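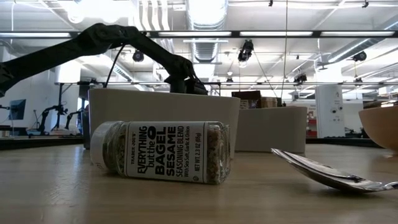
Cidach Street Market is back under its own roof in Warkport, and if the crowd that came through on opening weekend is anything to go by, people had been missing it badly. The old hall had been shut since the spring while the roof was replaced, and the vendors spent the summer and early fall out in the parking lot behind the post office, where they made the best of things with pop-up tents and a great many bungee cords. Now everybody is indoors again, the bread people by the north door where they have always been, the apples down the middle, and the dry goods along the wall, where you can fill a bag with beans or lentils or pick up seasonings for the winter's cooking. A glass jar of mixed seeds and flakes, dark and tan together, with a white cap and a printed white label around its middle, is just the sort of thing a person comes in for on the way home and leaves with two of, plus a loaf, plus a bunch of beets nobody at home has asked for.

The doors opened at the end of October, and the hall's new people counter (a little box over the main entrance, part of the repairs) had logged 2,669 visits by closing time on the second day. Market manager Oluwatosin Dauda told us she had expected a decent turnout but had not expected to be sending her brother out for more paper bags before lunch.

"I thought we'd have a nice steady trickle," she said. "I had a chair set out for myself and everything. I never sat in it."

The market opened with 19 vendors, a few fewer than before the closure. Two of the longtime sellers retired over the summer, including the couple who sold pickles from the corner stall, and there was a good deal of sad talk about that on Saturday-morning benches all over town. But there are some new faces too. Ebuka Amadi, who ran a lunch counter out on the Ninh road until last year, has taken the pickle corner and is selling soups by the quart, with a pot of something hot for anyone who wants to eat standing up. He was doing a tomato and peanut soup when we stopped by, and a chicken and rice one that was already down to the last couple of bowls. He says he'll change them every week depending on what the other vendors have too much of.

"Last week it was squash," Mr. Amadi said. "It may be squash again. They have a lot of squash."

Anyone who remembers the old hall will want to know about the roof, so let us get to the roof. The building has stood on Cidach Street for over 90 years, and for a fair number of those years shoppers have known which aisles to avoid when it rained. The buckets by the cheese counter had been there so long that children thought they were for sale. The new roof went on over the summer, a few weeks behind schedule thanks to a wet June and a late delivery of gutters, and the contractors from Sernico stayed on afterward to fix the two tall windows on the street side that had been painted shut since before Ms. Dauda was born. They open now. There was some debate among the vendors about whether they ought to be opened in November, with the florist on one side of the question and the baker very firmly on the other, and for the moment the windows are staying closed.

The floor is the same floor, worn dip by the fish stall included. The clock over the back door is the same clock, and it is still seven minutes fast. Ms. Dauda says she asked whether people wanted it set right while the ladders were up, and was told in no uncertain terms to leave it alone, as half the street catches the bus by it.

There are a few changes to the way things run. The market will now stay open an hour later on its weekday evening, which ought to please those of you who work across the river and have always arrived to find the shutters coming down. Most stalls take cards, though the egg stall does not and says it has no plans to. Dogs are welcome in the front half of the hall as long as they are on a leash, but not past the green line, where the fish and cheese are. The side entrance on the alley has a proper ramp at last, wide enough for a double stroller, and the heavy door there has been swapped for one that swings easily with an elbow when your arms are full.

Parking is going to take some patience for a while yet. The lot behind the post office has gone back to being an ordinary lot, but the row nearest the hall is still taken up with leftover building materials and a dumpster, and these are not expected to be gone until the end of the month. The library lot is a short walk away and is free in the evenings.

One thing shoppers have been asking about is the Thanksgiving pie order sheet, which used to hang on a nail by the front door and which a good many families around here plan their whole holiday around. It is back, on a new nail. You can put your name down for apple, pumpkin or pecan, and there is a line at the bottom for anyone who would like to pay for an extra pie to go to a neighbor. That line was filling up quickly when we looked. Orders close the weekend before the holiday, and pies should be picked up at the north door with your name and your half of the ticket. Please do bring your half of the ticket. The baker was quite earnest about this and asked us to mention it.

Stall space is still open for the winter, and Ms. Dauda would especially like to hear from anyone who sells honey, mends shoes or sharpens knives, all three being things that customers ask her for and that she has had to send them out of town to find. Applications are at the manager's desk by the stairs, next to the chair.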